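**Call for participants: people who do chores, to judge and teach machines that try to do them**

Orka is looking for 47 people to take part in a study about household and shop-floor work. The study takes place in our workshop in Pamuvholm, on the second floor of the former Lanz building, and it begins in June. You do not need any technical knowledge. We prefer that you have folded many towels, packed many boxes or emptied many dishwashers in your life.

The study has one question, which is simple to write and difficult to answer: can a machine already do a chore well enough that you would let it do this chore in your home or at your work? We have our own opinion, but we are engineers, and we look at our own machines with too much kindness. We need the opinion of persons who know the chore.

**Where the work stands now**

I want to be fair with you before you apply. Our robots are slow. A task that you finish while you are thinking of something else can take them several minutes, and sometimes they do not finish. In the last series we ran the task "put four cups on a shelf" 100 times. The cups were on the shelf, all four and standing up, at the end of 47 runs. In the other runs one cup was on its side, or a cup stayed behind on the table, or the arm stopped and waited for help.

Towels are worse. A hard object keeps its form when you lift it, and a towel has a new form every time. Our folding is at present something I would not show to my mother. Sorting mixed screws into trays is better than we expected, wiping a flat counter is acceptable, and wiping around a faucet is not.

For this reason we do not begin with a kitchen. We begin with small things that have clear edges, and go from there to parts bins, then dishes, then cloth. A large part of a chore is to pick up one thing, hold it without dropping it, and put it down exactly on or beside another thing. When two arms do this together they must also keep out of the way of each other. If this is not reliable, there is no use to speak about a dinner table. 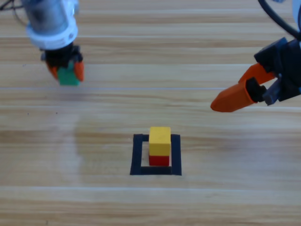

*Block stacking at the tape square, two arms. The green block is in the left gripper; red and yellow are already stacked.*

Participants in the first group will spend most of their time with exercises of this size. It can look like a toy, and after the first hour some people find it a little boring. Please consider this when you choose your group.

**The three groups**

*Group 1 -- Judges.* You watch runs of a task and give each run a score from your own point of view. Was it done? Would you do it again by hand afterward? Did something make you nervous? You also write a few words for each score. We ask every judge to score 225 short runs, divided over four visits. Most of them are tabletop tasks, and the last visit has kitchen and packing tasks.

*Group 2 -- Teachers.* You move the arms yourself with a pair of hand controls and do the chore through them, so that the machine can learn from your way of doing it. The first visit is only practice. Many people are frustrated on this day, also people who are very skillful with their hands, and they should not worry. Teachers come for six visits of two hours.

*Group 3 -- Shop-floor advisers.* This group is for people with at least two years in packing, light assembly, stock keeping, laundry or commercial kitchens. You look at our list of tasks and tell us which ones are real work and which ones only look like work in the eyes of an engineer. There are three visits, plus one visit by us to your workplace if your employer agrees. Jendach, the packing company on the other side of the canal, has already agreed to receive us.

**Who can apply**

- You are 18 years or older.
- You can sit or stand at a table for two hours, with pauses. We have chairs of different heights, so please write to us if you need a special arrangement.
- You can read and write simple English. Your English does not have to be better than mine.
- For Group 2, you can use both hands. Left-handed people are very welcome, we have too few of them.
- You do not work for Orka and no member of your close family works for Orka.

Glasses, hearing aids and walking aids are no problem. If you have a pacemaker or another implanted device, please tell us before the first visit so that we can speak about it in private.

**What you receive**

Judges receive 225 for the four complete visits. Teachers and advisers receive 100 for each visit, paid at the end of the month. If you stop before the end, you are paid for the visits you have made, and for judges this is counted in quarters. Bus and train tickets are paid back when you bring the ticket. We offer coffee, tea and a simple lunch on the days with a morning session.

We are sometimes asked if the participants get a robot at the end. No. There is no robot at present that I would leave alone in somebody's kitchen.

**What happens with your data**

In Group 2 we record the movements of the controls and of the arms, and video of the work table. Your hands can be in the video, your face is not. We do not record sound. In Group 1 we keep your scores and your written words under a number and without your name. You may ask us to delete your part until the end of the study, and you do not have to give a reason. The full text is in the consent form, which we send you one week before the first visit. Please read it at home and not at our door.

**Safety**

The arms move slowly when a person is near and each table has a red stop button that you may press at any time. Press it also if you are only unsure. A false stop costs us one minute and we are never angry about it. Long hair must be tied, and scarves and hanging necklaces must be taken off in the work area. Closed shoes, please.

**Times**

Sessions are in the morning from 9:30 and in the afternoon from 1:30. Because many people in shops and kitchens cannot come during the week, we also have a Sunday session for Groups 1 and 3. The Sunday places are few and go first to people who work shifts.

**A short word about jobs**

Some people from shops and warehouses have asked me if they are helping to build the thing that takes their place. It is a correct question and I do not want to step around it. I cannot promise what a buyer will do with a machine in ten years. I can say what we see in the workshop today, and I can say that all results will be published with the failures included, so that a worker and an employer read the same numbers. We want to have 1000 scored runs in the first report, and each participant receives a copy. If this answer is not enough for you, I understand it well, and you are still welcome to visit and look at the tables without taking part.

**How to apply**

Write a letter or an e-mail to the Orka study desk in Pamuvholm, with the word "Chores" on top. Tell us:

1. your name and how we can reach you
2. which group you choose, and a second choice if you have one
3. which days and times are possible
4. one chore that you do often, and how you know that it is done well

We read the fourth answer with the most attention. It does not have to be long. One person in our first study wrote only about how she stacks plates of different sizes, and it changed our task list -- we had tested only with equal plates.

Applications are open until all places are filled. You will have an answer within two weeks, also if the answer is no. For questions you can call the study desk in the afternoon and ask for me.

Masanobu Hattori
Study coordinator, Orka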